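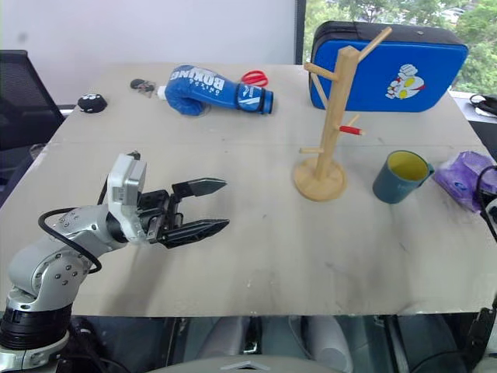
Photo: Kianoush Jafarzadeh

Household tips for the theater and museum goer

Keep your tickets in one place. I use a flat kitchen drawer with two envelopes, one for this month and one for later. When an email ticket comes, I print it the same evening and write the starting time on the outside with a thick pen. My wife puts the parking paper in the same envelope.

Eat early, and eat something that can wait. A pot of lentil soup made at noon is better at five than a roast that must come out of the oven exactly when you look for your shoes. If you like bread with it, slice the bread before you get dressed. Tomato sauce on a white shirt can be treated with cold water and a little dish soap, from the back side of the cloth – hot water will set the stain.

Programs and exhibition booklets get yellow quickly near a window. Store them standing in a box with a lid, not too tight. Parisa Shokri, my neighbor in Barnonora, has 308 of them and sorts them by city. I sort mine by year and I find nothing.

For wool coats, hang them on a wide hanger in the bathroom after your shower, for about 10 minutes, and brush them downward. Do not iron the collar. Lint from the theater seats comes off with a damp rubber glove.

Opera glasses need only a soft dry cloth. Blow away the dust first, or you will scratch the lens. If the small wheel in the middle is stiff, do not put kitchen oil in it, it becomes sticky in winter. I made this mistake in April with a pair from my uncle and the repair cost more than the glasses. 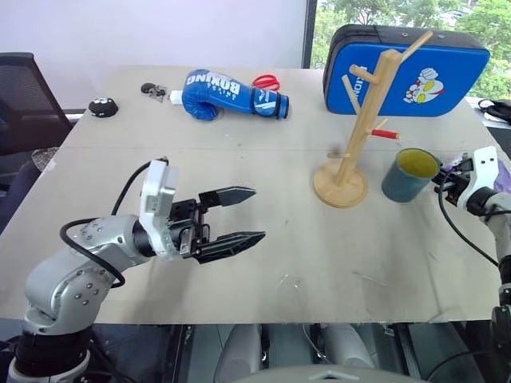

How do I flatten a poster that was rolled in a tube for a long time?
Roll it loosely the other way with clean paper around it and leave it for an hour, then lay it under heavy books for two days.

Put a sheet of plain paper between the poster and the books, or the color of a cover can go over to it. For hanging, use a frame with a small space behind the glass. Tape on the corners looks fine in the first year, but later it leaves brown marks – I have tried many kinds, and they all did it.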